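Speaker notes, kitchen acoustics talk, March 3, 2023

(Wait for the door to close. Don't start with the microphone joke, it died last time.)

Hi everybody, thanks for coming in after lunch. I want to talk about why your kitchen is so loud, and why you probably end up shouting at people you like in it.

I got into this because of our own place in Plinau. We had a dinner in December and by dessert I had a sore throat! I wasn't sick, I'd just been yelling over the fan for three hours. So I bought a cheap sound meter and started annoying my family with it.

Quick numbers, go slowly on these. Normal talking is near 60 decibels. My fridge on its own was 45, which I thought was fine until I tried to read next to it. Then the fan goes on, somebody runs the tap, and everybody talks a little louder to get over everybody else. (Ask: who has turned the fan off just to hear a question? Hands usually go up.)

Okay, surfaces. Sound hits something hard and most of it comes right back at you. Tile, glass, stone, painted drywall, they're all pretty much mirrors for noise. Old kitchens had curtains and a rag rug and a padded bench, and people ripped all that out, me included. I miss the bench.

(Drink water. Next slide.) 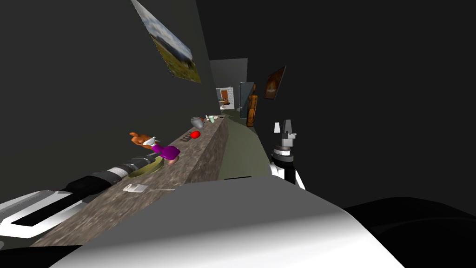
So what can you do without tearing the room apart? Start with the floor. A thick runner with a felt pad under it cost me 140 dollars and I'd buy it again tomorrow. After that, look up, because ceilings are the big bare surface we all forget. I put up soft panels from Duvia, two evenings of work and a lot of swearing, and the clatter of dishes stopped ringing the way it used to.

Put felt dots on the cabinet doors too. They come in a bag of 202, for some reason, and I'm still finding them on my socks.

(If there's time, play the before and after clips. If the speakers hum, skip it and go to questions.)

Handouts are by the coffee, and the runner sizes are on the back.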